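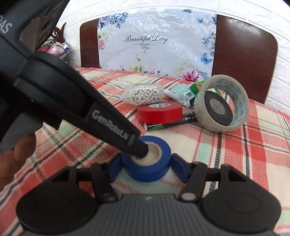
Electrical tape should be kept by color, and every house should own at least two colors. I have held this view since I moved into the flat on Ambridge Street, where the previous tenant left a drawer of black rolls and a fuse box with no labels at all.

Black tape hides things. A band of blue on one cable and red on another tells you which is which from across the room, and it still tells you three years later when you have forgotten the whole job. I marked the cables behind my desk this way in August. It took 2 short evenings and very little tape.

My neighbor Rostislav Jurčo disagrees. He buys one color in bulk and writes on it with a marker. The writing rubs off. I have seen his fuse box, and half of it is guesswork now.
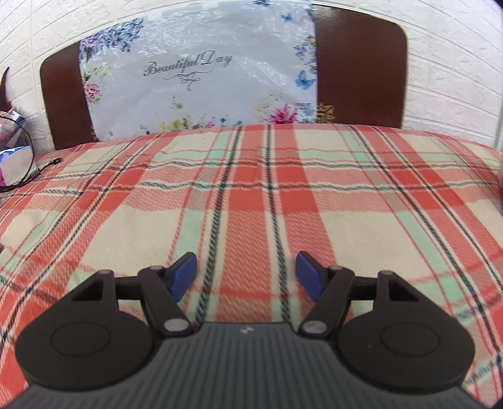
The other half of my argument is about sorting. Tip the rolls out on something wide and flat, a table or a made bed, and look at all of them together. A plaid cloth or blanket is fine for this – a solid roll of color stands out well enough against checks. Press down the loose ends and fold each one over by a finger's width. Throw away any roll that has gone gummy at the sides.

Then put them back with the colors showing. A shoebox will do.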